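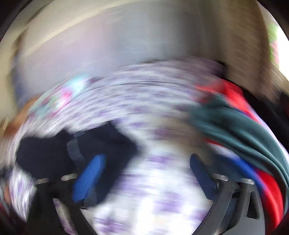 Figure 6. View from the tool camera during a fast sideways sweep over patterned bedding, pads open. The surroundings smear into curved streaks while the fingers stay comparatively sharp.

4.2 Comparing the two pad sets on fabric

I'll start with the blur, because it ended up shaping how we ran the whole comparison. When I first planned this part of the study I thought the interesting differences would all be in the pads. We had two sets for the hand-held tool, the Remell pads (a soft ribbed blue one on each finger) and the Urmont pads, which are stiffer and quite a bit thinner at the tip, and I wanted to know which was better at picking up clothes and bedding. Simple enough! Then I sat down with the first batch of recordings and found I couldn't tell in a lot of them where a grasp had started, never mind how well it had gone.

Figure 6 shows the sort of thing I mean. The camera moves with the tool, so the fingers hold more or less the same spot in every image and everything past them takes the motion. The printed sheet is the worst of it. Its purple patches stretch into dashes through the middle and bend into arcs over on the left, and a tracker looking for corners or edges in there will happily lock onto a streak and follow it nowhere. The plain fabrics do a bit better. The dark navy piece behind the left finger still has an outline you could trace by hand, and the folds in the teal cloth on the right survive as long ridges. The small multicoloured item further back is pretty much gone, though you can still pick out a pink spot in it.

We ended up with 3377 recorded attempts across both pad sets, all done by hand, all on a bed or a table with a mix of clothing and linens. Delphine Doucet did the bulk of the early ones and I did most of the later ones, and yes, you can tell us apart in the data (she's faster, I dither over the fabric before closing). I balanced the pad sets within each person's attempts so that our habits wouldn't leak into the comparison, but I'd still like to see it repeated with more people on the tool.

Each attempt got one of three outcomes. A clean pick meant the fabric came up and stayed up until the operator chose to let go. A slip meant it came up and dropped early. A miss meant the fingers closed and nothing left the surface. I labelled these from the recordings, without looking at which pads were on, or at least that was the plan. In practice the two sets look different enough from the tool camera that you know straight away, so the labels can't be called blind and I'm not going to pretend they are. What we did instead was have Delphine relabel a share of my attempts and the other way round, then argue over the ones we disagreed on. Most of the arguments were over slips. Does a sock that sags halfway out of the pads count? We decided it doesn't, provided it never leaves them.

On thick fabric, meaning towels, fleece and the heavier jumpers, I couldn't separate the two sets in any way I'd stand behind. Both grab a fold and hold on. On thin stuff the picture changes. The Remell pads need a ridge of cloth to close on, and if the sheet is lying flat they tend to skate along it until they bunch something up, which works fine on a loose bed and poorly on a made one. The Urmont tips get under an edge much more easily, but once they have it they hold a smaller bit of cloth, so a heavy item with a thin hem (a duvet cover, say) can peel away during the lift. I'd pick Remell for a laundry pile and Urmont for a folded stack, and I'd be annoyed to be given only one of them.

Now back to the blur. Of the full set, 1089 attempts had at least one stretch where the tool pose was lost before the fingers closed. I'd assumed this came from the grasp itself, all that poking and bunching, but going through them one at a time I found most of the losses happened on the way in, when the operator swung across from one item to the next. The wide opening between the pads doesn't help, as it leaves a big patch of patterned sheet in the middle of the view with nothing steady in it. The pads had no part in this that I could find, and the losses were spread evenly over both sets.

We tried two fixes. The first was shortening the exposure, which sharpened the sheet nicely and then made a mess of the darker fabrics, so navy and black items turned into one big hole with no folds in it. It's worst with a bright window at the edge of the view, where the automatic gain darkens everything else as well. Drawing the curtain all the way helped more than any setting I changed, and I'm slightly embarrassed by how long it took me to get up and do it.

The second fix was swapping the pose controller software from Wojcik to Nirska, the newer one, which leans harder on the inertial sensor when the image goes bad. That made a real difference on short sweeps. On long ones it drifts, and when the image comes back it jumps to catch up, so you get a little kink in the path right before the grasp. For labelling outcomes that's harmless. For training a policy I'd want those kinks smoothed or the attempts left out, and I haven't settled on which. A quick check in August on 34 of the worst attempts had smoothing come out ahead, but the set is tiny and I chose it myself, so please don't quote it as a finding.

One smaller point on colour, as a reviewer of the earlier draft asked. Both fingers in the Remell set carry blue pads, but they don't look the same in the recordings: the left one often reads as bright blue and the right one much closer to navy, as in Figure 6. Our first pad detector used a single colour threshold, and it kept dropping the darker pad. We now fit each side separately and use the outline along with the colour. Blue cloth near the fingers still trips it up now and then, particularly when it passes right behind them, and for those attempts I marked the pad position by hand.

I kept the blurred attempts in the outcome counts wherever the grasp itself could be seen, and dropped them only from the path analysis in the next section. Leaving them out altogether would have tilted things toward slow, careful motions over plain cloth, and that's a long way from how either of us picks up washing.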